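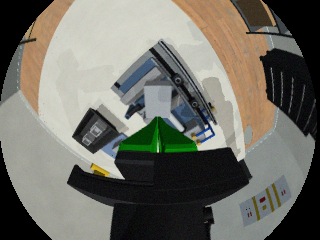

Shop > Listening > Small speakers

Reading time: 1 min

The Stelley bedside speaker

I've been through a lot of little speakers, and the Stelley is the one I kept for myself! I stock it in one colour only (grey, my favourite), it's $99, and it runs for 16 hours on a charge, so you can get through a whole season of your favourite show before you go hunting for the cable.

Voices are what it does best. I tried a Carré next to it for most of May and music was lovely on that one, but hosts sounded like they were talking into a sock. 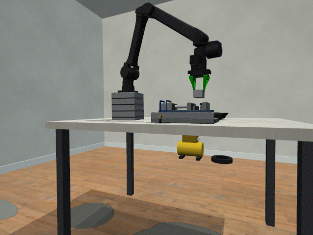
The sleep timer goes up to 12 episodes or one hour, whichever you set, and it fades out gently so you don't wake with a jolt. Size is what people email me about most, and it's a plain little block, the same sort of shape as that light grey cube between the green fingers, only big enough to fill your palm. It sits happily on a crowded nightstand.

Comes with a Fukisia cloth sleeve and a short cable. Pick up from Warkaston is free, just message me first.

Contact | © Warkaston Listening | Back to top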